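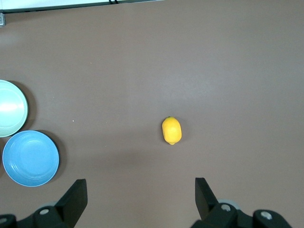

Le citron, vu depuis le poignet du bras. Pince ouverte, bol vert menthe et assiette bleue sur la gauche.

Galerie : apprendre au bras à ranger un citron

Le mois de février est passé là-dedans. Pusell nous a prêté l'atelier, Widad Tannous a écrit le protocole, et moi j'ai tenu les manettes plus souvent que je ne l'aurais voulu. La consigne tient en une ligne : prendre le citron, le poser dans l'assiette, revenir en position de départ. On la montre au robot à distance, trente fois, et on lui demande ensuite de se débrouiller.

Je précise tout de suite que je ne suis pas le plus convaincu de l'équipe. Samer Abou Jaoude parle de « transmettre un geste ». Je veux bien, mais le geste en question, c'est le mien à travers deux manettes, avec un léger retard et sans aucune sensation dans les doigts. Ce que le bras reçoit, c'est surtout la façon dont un opérateur fatigué contourne ces handicaps.

Sur la vue du poignet

C'est la seule vue que Widad autorise pendant une démonstration. L'idée se défend : si l'opérateur regarde la table par-dessus l'écran, il se sert d'une information que le modèle n'aura jamais. En pratique, on travaille avec deux doigts noirs en bas de l'image et un fruit au-delà, et il faut juger la profondeur à l'ombre. Celle du citron est très pâle, on s'en passerait presque. Celle du bol est bien plus franche.

Le reflet dans le bol mérite aussi qu'on s'y arrête. Le fond est presque blanc sous l'éclairage et la couleur s'y perd. Afaf Nassar soutient que le modèle s'y fera. Struan Leckie voulait baisser la lampe. On a laissé comme ça, et je reste de l'avis de Struan - un réglage de lumière coûte moins cher qu'une nuit de calcul.

Sur la position du fruit

Le citron est couché dans le sens de la longueur, pointe pâle vers la pince, avec beaucoup de table libre de tous les côtés. C'est un cas facile. Il n'y a rien à écarter pour l'atteindre, et un doigt peut descendre de chaque côté. Je n'ai rien contre les cas faciles, à condition de ne pas les présenter ensuite comme une preuve. J'ai demandé à Azadeh Salehi une série avec le citron collé au bord de l'assiette ; elle est d'accord, la série est inscrite au programme, on verra.

Sur la vaisselle

L'assiette est la cible, le bol est là pour tromper le monde. Les deux se touchent ou presque, ce qui oblige à viser. C'est la partie du protocole que je trouve la plus honnête, parce qu'un dépôt approximatif s'y remarque vite. Le logiciel d'enregistrement, Drutum, demande à l'opérateur de noter lui-même chaque essai sur une échelle de trois niveaux. Se noter soi-même après la vingtième prise, chacun jugera.

Les essais sont archivés chez nous sous le nom Olline, manqués compris. J'y ai tenu : les montages que l'on voit circuler ne gardent que les belles prises, et on n'y apprend pas grand-chose. Pour consulter la série complète, écrire à Widad en précisant « citron » dans l'objet.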